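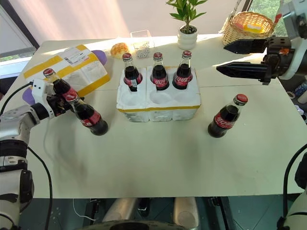

Clornlow Bottle & Can Collectors — Forum
Board: Packing, Posting and Storage
Topic: Foam six-hole carriers for full glass bottles, any good?

crowncork
I've got six glass Coke bottles with the Chinese labels to send to another collector, all full, all with the red caps still on. The carrier is the white polystyrene sort, two rows of three round holes. I want to post them in that with a box round it.

The bottles go in well enough. The holes are a bit wider than I'd like at the top, so the bottles can lean slightly once they're in. They don't rattle. There's no lid with it, only the bottom half, and I don't know if there was ever meant to be one.

Questions:
Would you trust this carrier in the post, or is it only for carrying by hand?
What do you do about the necks, with no lid?
Does anyone wrap the labels first? They're paper as far as I can tell and I don't want them rubbed.

They've got to go a fair distance, two changes of van at least.

tinshed_63
Carrying by hand only, in my view. Those bases hold the bottom of the bottle and nothing else. When a parcel gets dropped on its side the weight is all at the shoulder and the foam splits along the row. I've had it happen. The bottles didn't break that time but they were loose in the box when it arrived, which is luck.

Get a proper two-part one. Skiltia used to do a six with a matching top that comes down over the necks.

marblestopper
I'd disagree with tinshed_63 there. I've sent plenty in the bottom half alone and the only breakage was one where I'd skimped on the outer box. The base keeps the glass apart, and glass on glass is what breaks bottles. What you do above it can be crumpled paper as long as there's a lot of it and it's packed hard.

Put the lot in a box with a hand's width all round. Fill the bottom first, then stand the carrier in, then the sides, then the top. Close the flaps and shake it. If anything moves, open it and put more in.

tinshed_63
Crumpled paper goes flat. It's hard when you close the box and soft by the time it's been through two depots. Full bottles are heavy and they'll work their way down into it.

marblestopper
Not if you use enough. I said a lot.

crowncork
Thanks both. I've looked for the Skiltia one and can only find the three-bottle version, and it's for wine, so the holes would be far too big.

Is there any sense in splitting them, 3 in one parcel and 3 in another? The postage would be worse but I'd be less worried about losing all of them.

oldfizz
Splitting is what I do with anything I can't replace. If they're ordinary current bottles I wouldn't bother. What are they?

crowncork
Ordinary ones, as far as I know. The label goes all the way round, red with big white characters. Nothing rare. The chap getting them collects foreign scripts and hasn't got the Chinese one in glass, only cans. He asked for six so he can keep one and swap the others.

oldfizz
Then one parcel. And ask him whether he wants them full. Half the people I swap with would sooner have them empty with the cap eased off and put back. It saves on weight and there's nothing to leak over the labels if one goes.

capsonly
Please don't ease the caps off. You can always tell. The skirt never sits right again and there's a mark where the opener went, however careful you are with the coin trick. If he collects labels he may not mind, but if he's swapping the others on, somebody down the line will.

oldfizz
I didn't say everybody. I said half. And a good many people only look at the front.

capsonly
A full bottle with an untouched crown is worth keeping as it is. Once it's open it's a bottle with a cap on it.

gingerbeerplant
Full ones don't last for ever though. I had a row of them on a shelf in the back bedroom and the levels dropped over the years with the caps never touched. One had gone down past the shoulder. It looked terrible. I emptied them all in the end and wish I'd done it sooner, I had a brown ring in every one that I couldn't shift.

capsonly
Back bedroom with the sun on it?

gingerbeerplant
In the mornings, yes.

capsonly
Well, there you are. Mine are in a cupboard on an inside wall and the levels look the same as when I got them.

marblestopper
Can we get back to the packing. Crowncork, about your labels. Don't wrap them in newspaper, the ink comes off on the white lettering. Plain tissue, one turn, held with a bit of tape on the tissue and not on the label. Then into the hole. It also takes up the slack you mentioned, so they won't lean as much.

If the tissue makes it too tight, take it off and wrap only the part of the label that's above the foam. The bit down in the hole won't be rubbing on anything if it's a snug fit.

lidlesswonder
Polystyrene does rub, I'd say. It squeaks against glass and I've had a dull patch on a paper label from it after a long drive. I use thin polythene bags, the sort you get for freezer stuff. Bag each bottle, twist at the neck, elastic band. If one breaks the drink stays mostly in the bag as well.

marblestopper
Bags sweat.

lidlesswonder
Not in the time it takes to post a parcel. I wouldn't store them like that.

crowncork
I've got freezer bags in the drawer so I'll try that. I tried the tissue on one bottle this afternoon and it went in all right but tore on the way out.

About the tape: should I run any round the carrier itself? I don't like the idea of it splitting as tinshed_63 says.

tinshed_63
Yes. Right round the outside, once near the top and once near the bottom, pulled firm but not so tight it cuts into the corners. Use a wide tape. The narrow stuff acts like cheese wire on polystyrene.

And test the grip of it on a scrap piece first. Some tapes lift the surface off in beads when you take them away, and then you've got bits all over the house.

boxroom
Joining in as I send a lot of these. There was an article on it in the Clornlow newsletter, dated 06/07/2002, page 8 if you've kept yours. It compared card dividers with foam. The writer came down on the side of card, which surprised me, but the point was that card dividers go the full height of the bottle and foam bases don't.

My own way is both. Foam base at the bottom, card cross-pieces cut from an old box standing up between the necks. You slot the strips together like an egg box: one long strip down the middle, two short ones across it. It takes ten minutes with a knife and a ruler. Then paper on top of that.

tinshed_63
That I would trust.

marblestopper
It's a lot of cutting for bottles you can buy in a shop.

boxroom
You can't buy those in a shop here. Not in mine, anyway.

oldfizz
Chinese supermarket in Stelamier has had them, in the fridge by the till. They were in glass last October. I don't know about now, and they weren't cheap.

crowncork
Mine came from a shop like that, one at a time as they had them. That's partly why I don't want to do it again.

boxroom, do the short strips go all the way down into the foam or sit on top of it?

boxroom
On top. Cut them so they come level with the caps or a touch over. If they stand higher than the caps the lid of the box presses on the card and not on the crowns, and that's what you want. I've had a crown dented by a heavy parcel sitting on top. It didn't leak but it was no good for showing.

capsonly
Agreed on that. The red ones show every mark too.

gingerbeerplant
What weight does it come out at? I'm always caught by the next band up.

boxroom
Depends on your bottles, weigh one and multiply. The packing is less than you'd think. My last lot had 616 grams of box, foam, card and paper in it. I weighed it out of curiosity as the counter had charged me more than I expected, and most of it was the outer box. If you can keep the packing under 1000 you're doing fine with a box that size.

lidlesswonder
Mine's always over. Double-walled box.

tinshed_63
Double-walled is right for glass. I wouldn't go single to save pennies.

crowncork
I've got a double-walled one from Sandhu, the stationer's, that had printer paper in it. It's long enough for the carrier with room at both ends but a bit tight front to back, three fingers or so each side.

marblestopper
Too tight. You want the full hand.

boxroom
Three fingers is all right if it's firm stuff in there, such as strips of the same polystyrene or rolled card. Paper wouldn't be enough in a gap like that.

marblestopper
I'd still find a bigger box.

crowncork
All right. I'll look for a bigger one at work and use that one if I can't. Plan is bags on, two bands of wide tape, card strips level with the caps, then paper top and bottom. He's said he wants them full, by the way, I asked him this morning.

capsonly
Good man.

oldfizz
Write "this way up" on all four sides. They take no notice but it does no harm.

gingerbeerplant
Let us know how they get on. And does anyone know how to get a brown ring out of a bottle? I've tried rice and I've tried vinegar.

lidlesswonder
Denture tablets. Leave it overnight, and use warm water, not hot. There's a thread about it on the cleaning board, a few pages back.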